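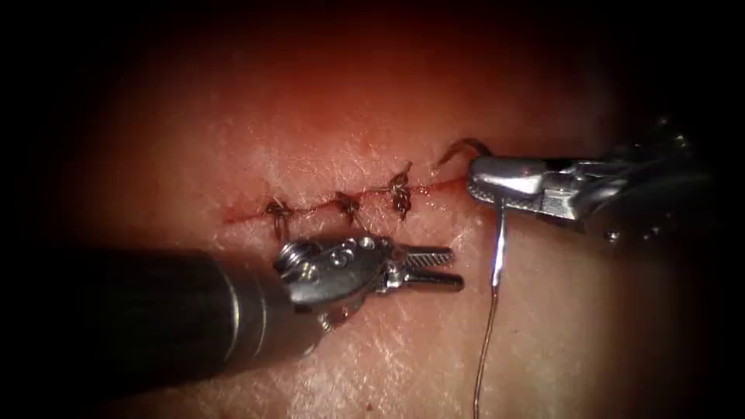

Suturing set, second pass

15 December 2025

The recordings for the second suturing set are nearly finished, so I am writing down how we split them before I forget.

The task is a row of interrupted stitches along a slightly wavy cut in a tissue pad. One instrument drives the needle and the other helps with pulling through and tying. In June we saved each row as one long recording with a single label. Training on those went badly. The model learned to approach the tissue well enough and then stalled at the first knot, with no sense of which stitch it was on.

We now cut every recording at fixed points: needle gripped, bite started, bite finished, thread drawn, knot tied, tails trimmed. That makes 6 marks per stitch. Lucie Fortin wrote the marking tool, which we call Plasby, and it will not save a file with a mark missing. I argued against that and lost. She was right.

The part that still needs judgement is the handover between stitches. The needle is back in the right-hand jaws, the left-hand jaws are open with nothing in them, and the loose thread hangs close to their tips. Small differences here matter a lot later. If the left instrument drifts into the thread, the next pull goes sideways. Harvey Pelletier wanted to throw those runs out. I have kept 17 of them, marked as recoveries, provided the operator cleared the thread without letting go of the needle.

Operators differ more than I expected. Shona Merrick parks the left jaws low over the pad between bites, while Ghislain MacPherson takes them well away. Both ways produce sound stitches, but mixed together without an operator tag they gave us a model that hovered halfway and did neither. The tag is now an input during training.

The target is 100 complete rows, and we are 2 short. After that I need to recheck the colour balance, as the pads look redder in the darker corners than I would like. Branwen Lougher has the split lists if anyone on the project wants them.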